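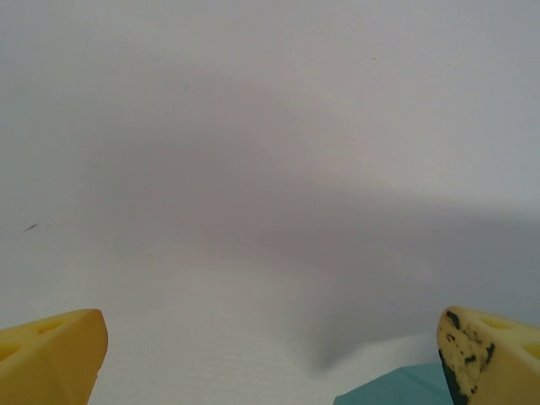 A soft-edged grey shadow on matte white.

Posted in: Course Notes > Drawing & Painting > Week 3

Light, Value and Edges: notes to go with the Agbeko Hall evening course

Revised 5/25/23

Last week a few of you asked me why your mugs looked like flat stickers even though you'd drawn the ellipses beautifully (and you had, I was thrilled). My answer was a bit rushed because we were packing up, so I've written it out properly. It's nearly always value. Value is just how light or dark something is, and it does far more of the heavy lifting than colour does, which is a bit of a letdown when you've just spent all your money on paint!

Start with the scale

We're using an 11-step scale in this course, with 0 as black and 10 as the white of the paper. Some books go the other way round and number from the light end. I learned it this way and I'm too stubborn to switch. Make your own strip on the Prandari pad, the 110 gsm one, and leave it taped inside the cover so you can hold it up against whatever you're drawing. Squint when you do. Squinting knocks out the fussy detail and leaves you with three or four big shapes, and those are the ones you want on the page first.

Most beginners squash everything into the middle of the scale. I did it for years. You get a whole drawing living between 4 and 7 and it looks like it was done in fog. Pick your darkest dark early, put it down with some courage, and judge everything else from there.

White things aren't white

A white tablecloth in a dim room can easily sit at 5 or 6. Your brain knows it's white and will argue with you the whole way – don't listen to it. Cut a small hole in a scrap of grey card, look through it at the cloth, and you'll see a plain patch of tone with no name attached. We'll do this with eggs on a folded sheet next class. Bring the card if you have some, and I'll have extras.

Hard and soft edges

The size of the light source and its distance from the object both matter here, and so does the distance between the object and the surface catching the shadow. A bare bulb across the room throws a crisp shadow. A big overcast window throws a mushy one. Put your pencil tip on the page and stand the pencil up: the shadow is sharp at the tip and gets blurrier the farther it runs. The blurry part is called the penumbra, and the fully blocked part is the umbra. You can get by without the words, but they'll come up in the reading from the Pivier workbook, so there they are.

With charcoal I lose an edge using a clean dry brush. With gouache you've got maybe a few seconds and a damp brush, then it's set and you're repainting it.

Planes, and one colour that needs two mixes

When a form turns, the value jumps. A box painted one colour all over still needs a separate mix for every side you can see, and people hate this, I know! They mix one lovely puddle of turquoise, use it everywhere and wonder where the corner went. 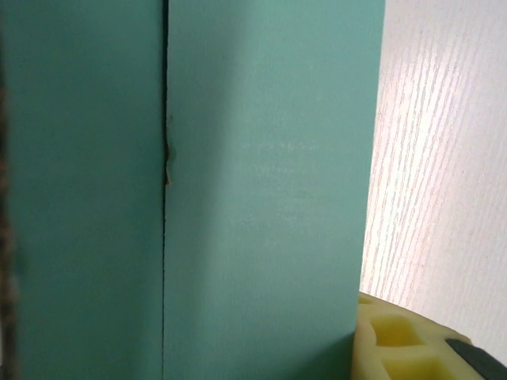 Deeper teal in relative shade, lighter aqua where more light lands.

For the shaded side, don't just reach for black. I'd try the same blue-green with a touch of burnt sienna, which cools things off without killing them, and then compare it to your strip. For the lit side, white alone can go chalky. A tiny bit of lemon yellow helps, or try the warm white in the Zarkow student set, which I like more than I expected to.

Where two planes touch there's often a thin dark crack, and it's tempting to rule it in with one even line. Let it change instead. Press harder in one spot, nearly lose it in another.

Homework

Paint one small box, any single colour, with the lamp on one side. Give it 90 minutes at most and then stop, even if it's ugly. Do a pencil thumbnail first and write the value numbers right on it. Page 74 of the Pivier has a decent setup diagram if you're stuck on where to put the lamp.

Gouache people, please bring your own water jar. The sink at the hall is out until June.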